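Moving the archive off the old host
March 27, 2019

The Clular shared hosting plan I have used for this site runs out in July, and the renewal price has gone up enough to make me look elsewhere. I have moved everything to a small virtual server at Tavus. These are my notes, mostly so I can repeat the job if I have to.

The site is 3005 files, of which 188 are posts. The rest are thumbnails, old style sheets and a folder of PDF manuals I had forgotten about. Total size is small enough that a plain rsync over SSH finished before I had made a cup of tea. The slow part was the database.

Clular exports in latin1 by default, whatever the tables say. My posts were written as UTF-8 but stored through a latin1 connection, so every pound sign and curly quote came out as two or three junk characters. The fix is to dump with the connection character set forced to latin1, edit the header of the dump file so that it claims utf8mb4, and then import it. Do not let the import tool guess. I did this twice because the first time I edited the table definitions and left the SET NAMES line alone.
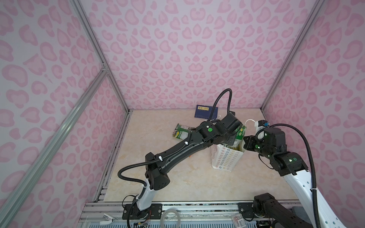 After the import I checked for leftovers by searching the post bodies for the capital A with a circumflex. Eight posts still had it. All of them were from the period when I wrote in Hideden, a desktop editor that saved its own drafts and pasted them in with the wrong encoding already baked in. I corrected those by hand.

Permalinks were the other nuisance. The old address pattern had the post number in it and the new one has only the title, so I needed redirects. I wrote a short script, filed under Pisharody with my other odds and ends, that reads the post table and prints one line of nginx map per post. The map goes outside the server block. nginx will refuse to start if you put it inside, and the error message is clear enough for once.

I lowered the DNS time to live to 90 seconds the evening before the switch and put it back afterwards. Mail stays where it was, so the MX records were copied across unchanged. I forgot the SPF record and had two messages bounced before I noticed.

Still to do: the search box, which points at a script that no longer exists, and the comment feed, which validates but shows the wrong time zone. Backups now run nightly to a disk at home. I have restored from one of them to a spare directory and the post count matched.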